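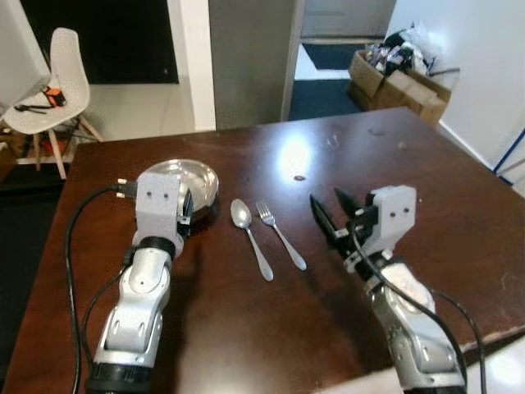 Both arms at the table, bowl on the left, spoon and fork side by side.

Tuesday, second half of the day

Right, notes before I forget everything. The plan for today was to get the spoon and fork job going with both arms on the Plillirow base, and I've ended up spending most of it on cables and on glare. I'll put it all down in one go and tidy later (I won't tidy later).

Where things stood at the start: Prudirach build, version 7 of the arm config, left and right both homing properly after the weekend's faff with the shoulder offsets. The grippers are the grey-white boxy ones with the black fingers, same as last month, no changes. Control box is the Mavon one. I'd like it noted that the Mavon box has behaved itself since I moved it off the same extension lead as the soldering station. I have no theory about this and I'm not touching it.

The job, for anyone reading who missed the chat: bowl, spoon, fork. Left arm steadies the bowl, right arm picks up the cutlery one piece at a time and puts it in. It sounds like nothing. I said it would take a morning! That was in January.

First thing, the tabletop. I love that table, but it's dark and glossy and it throws the ceiling light straight back at the head camera. There's a great white blob near the middle, and the cutlery detector (Cusi, the small model) has opinions about the blob. With the spoon near it, it gave me two spoons. With the spoon further off it gave me one spoon and a fairly confident knife. There's no knife. I tried dropping the exposure, which got rid of the phantom knife and also got rid of most of the black gripper fingers, and I do need to see those. Settled on exposure down a bit, gain left alone, and a mask drawn round the blob by hand. It's a horrible fix and it'll break as soon as the table shifts, so please don't lean on the table.

I did think about a tablecloth. A tablecloth would sort the shine out in two minutes, but then the fingers snag on the weave when they come in low, we had all that with the tea towel. A matt mat of some sort, maybe. Something thin that won't ruck up. Adding it to the shopping list with the cable clips.

Steel on a shiny surface is a pain generally, come to that. The fork is the worst of it. The depth readings on the tines are rubbish, it reads straight through the gaps and gives me a height somewhere down in the table, and then the right arm wants to go and visit. I've stopped using depth at the fork head at all. Now I take the height from the table plane plus a fixed offset and only go for the handle. Much calmer. The spoon is all right so long as it's bowl-up, I haven't done anything about bowl-down and I'm going to pretend for now that cutlery only lies one way.

Ran 50 dry passes with the grippers well above the table, no contact, only to watch the paths. Good news is that the elbows keep well clear of each other now. Bad news is the cables. The black one on the left gripper loops out much too wide, and on the long reach it catches the table edge and drags. You can hear it, a sort of rubbery squeak, and then the wrist position drifts by just enough to be annoying. The right one hangs in a loop over the arm and doesn't catch on anything, but I don't like the look of it either.

What I did about it: took the left cable off its clip, gave it less slack at the wrist and more at the elbow, clipped it again. Then found I'd given it too little at the wrist and the gripper couldn't do its full turn. Put half back. That took me an hour and I could've done it in ten minutes if I'd found the small cutters first.

Then rolled the whole base back from the table to check the arms at their ready pose, out over the floor where there's nothing to hit.
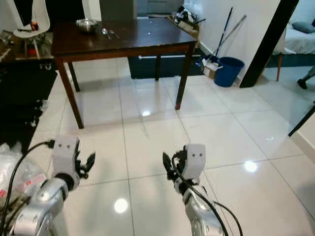
Ready pose away from the table, fingers facing each other.

This is the pose I want as the start and end of every run from now on. Fingers pointing in at each other, wrists level, nothing near the table. The old ready pose had the arms tucked so low that the first move was always a big swing upwards, and that's where I was getting the current spikes. From here the first move is short and mostly forwards. Saved in the config as ready_b. Please use ready_b! ready_a is still in there for the old scripts but I'll be deleting it once I've been through them.

The other thing I learnt from having it back there is that the floor is nearly as bad as the table. Glossy white tiles, lights bouncing off them all over the place, and you get the table legs mirrored in it too. The base localisation was using floor features (my doing, I thought the grout lines would be brilliant for it, nice straight grid) and it had latched on to a couple of the light reflections as if they were fixed marks. Well, they move when the camera moves. So the base thought it was sliding sideways while it was standing perfectly still, and corrected for it, and then it really was sliding sideways. I caught it on the stop button. Speed was low, no harm done.

Turned the floor features off altogether for now and went back to using walls and door frames. The black door frame on the right is lovely, big hard vertical edge, picks it up every single time. I'd like to come back to the grout lines at some point because the idea's still sound, it only wants something to throw out the bright spots first. Not this week.

Approach to the table after that was fine. I had it stop 40 mm short of where I'd marked it and then creep in, and it did that four times out of four without touching. Fifth time I got greedy and skipped the creep, and it nudged the table, so the creep stays in.

Actual picking, finally, late in the afternoon. I'm writing these down as they went and not trying to make them look better:

Spoon, first try: got it by the handle, lifted it, let go too early, it hit the rim and bounced out on to the table. Very loud. 

Spoon, second try: in the bowl. I cheered.

Fork, first try: fingers closed on nothing, too high. Offset was still set for the spoon.

Fork, second try: picked up, but it swivelled in the grip and came in sideways across the bowl. It stayed balanced there on the rim. I'm calling that half a success and the log calls it a fail.

Fork, third try: left arm let the bowl slip when the right one came across. The bowl's round and shallow and the finger only has the rim to hold on to. When I put more force on, it tips. With less force it skates. Need some rubber on the inside of the left fingers, I think, the heat-shrink we tried on the old pair was pretty good for this.

I stopped there as the light was going and the glare blob had started to wander off from under my mask anyway.

Log is saved as run 424 on the shared drive, with the camera stream. The first bit of the stream is me fiddling with the clips, so skip that. Config changes are all in the one commit apart from the exposure, which I set by hand on the camera and forgot to write into the file, so if you restart it you'll get the knife back.

Things for next time, in no order:

- mat for the table, matt, thin
- proper clips for the left cable (what's on there is a zip tie, it'll do for a day or two)
- rubber on left fingers
- separate height offsets for spoon and fork, and make the script refuse to run if it's only got one
- write the exposure into the config!!
- the orange tool and the pliers (or whatever that black tool is) are both on the white chair, if anyone's hunting for them
- ask Cusi forum about shiny cutlery, someone must have hit this
- check the right elbow, it's making a tiny tick at the top of its travel, maybe only when it's cold

Had another think over tea about the sideways fork. It's gripping too far down the handle, so the head end is heavy and it swings. If I bring the grasp point up towards the middle it ought to hang level, but then the fingers are closer to the spoon next door and might clip it on the way in. Could do the spoon first always and then there's nothing next door to clip. That's what I was doing anyway by accident. OK, spoon first, grasp point up, try it with the old offset and see.

Also the wrist camera on the right wants a wipe.

Recent entries
Prudirach: shoulder offsets, again
Tea towel tests and why we've stopped
Moving the Mavon box
Heat-shrink on fingers, first go
Parts list for the Plillirow base

Workshop notebook | Contact | © Prudirach build notes | Back to top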